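22nd March

I'm writing this on the floor of the guesthouse in Jomau with my back against the radiator, because if I wait until tomorrow I'll lose half of it. We saw them! The lights, the real thing, green and moving, for the better part of an hour, over the frozen bay, and my neck still hurts from looking up.

Backing up. The morning was gray and I had pretty much given up on the whole idea. Two nights of cloud already, and the forecast on the board by the breakfast room just said "cloud" again with a little unhappy face that somebody had drawn in pen. So we walked. Yanling wanted to see the old whaling church at the end of the point, and I wanted to see anything that wasn't the inside of the bus station, and off we went along the shore road with our hoods up. The church is tiny and painted dark red, and the ceiling inside is blue with gold stars, hundreds of them, all a little crooked. There's a story that the man who painted it had lost a bet and had to put up one star for every night he'd been away at sea. The card by the door says 2,247. I love that. Maybe it's made up, I don't care, I stood there with my head tipped back (good practice for later) and thought about him on the ladder.

Lunch was fish soup at the place by the harbor with the steamed-up windows. Rye bread, too much butter, and a kind of sour red berry jam that you're supposed to put ON the fish. I had two bowls. Yanling had one and then most of my second one.

Then the nap. I know, I know, but when you plan to be up until three you have to sleep at some point, and the light here in the afternoon goes so soft and blue that you can't fight it. I slept like a stone and woke up at six with the pattern of the sweater on my cheek. 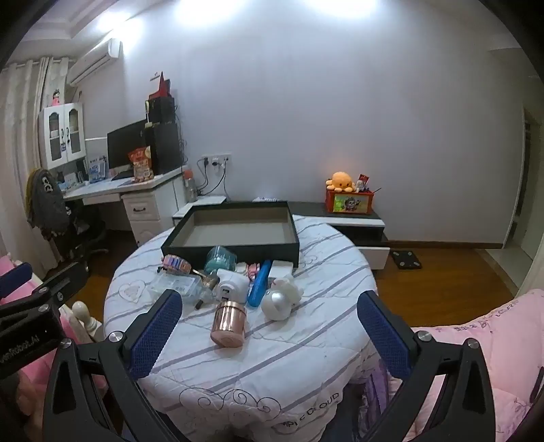
What do you do when the forecast says cloud for the third night in a row? You go out and ask someone who has lived under that sky all his life.

That someone was Amanuel Tsegaye, or nearly all his life, he came when he was four. He drives the evening van for Nosix, the little outfit with the yellow sign across from the post office. I asked him straight out if it was worth it and he looked up the valley and not at his phone, and told me that when the wind comes down off Wullent the cloud breaks over the bay first, and that he'd give it until eleven. Twenty minutes of driving, then a walk. We said yes on the spot. There were a couple of other guests along, a father and his grown daughter who had been here in August once for the midnight swimming and came back for the winter half of it.

So, the bay. You park by the boat sheds and then it's 200 steps down to the ice (Amanuel counts them out loud, it's his thing, and he got 200 on the nose and was very pleased). No moon. The cold was the dry kind that makes the inside of your nose crackle. We drank hot black currant juice out of tin cups and for a long time there was only cloud, and I was already writing the brave version of this entry in my head, the one where the soup was the highlight.

And then there was a hole in it. Just a rip, low in the north, with stars in it, and across the stars a pale band that I took for more cloud. Amanuel said "there," very quietly. I still didn't get it. It's so faint at the start, almost no color! Then it got brighter along the bottom edge and started to fold, like someone shaking out a curtain in another room, and it was green, and Yanling grabbed my sleeve hard enough to pull me over.

I can't do it justice. I thought it would be like the photos and it's so much quicker than the photos. It runs. At one point it was straight overhead and coming down in all directions, with a bit of pink at the edge, and the ice underneath had gone faintly green too. The father took his hat off. I don't think he noticed he'd done it.

On the way back up Amanuel told us what his grandmother-in-law believes, that you should never whistle at the lights or they'll come down for a closer look. The daughter whistled right away, of course. Two notes. We all stood and waited and I'll admit my heart was going.

In the van Yanling fell asleep against the window and I looked out at the snow poles going by. It's ten past two now. She's asleep again, properly, and I should be too, but I keep getting up to check the window.

Tomorrow: the ferry to Jin if it runs, leaves at noon. Buy more of that berry jam before then. Find out what the berry is called. Mail the card to Mom. And dry my boots, they're still standing in the hall.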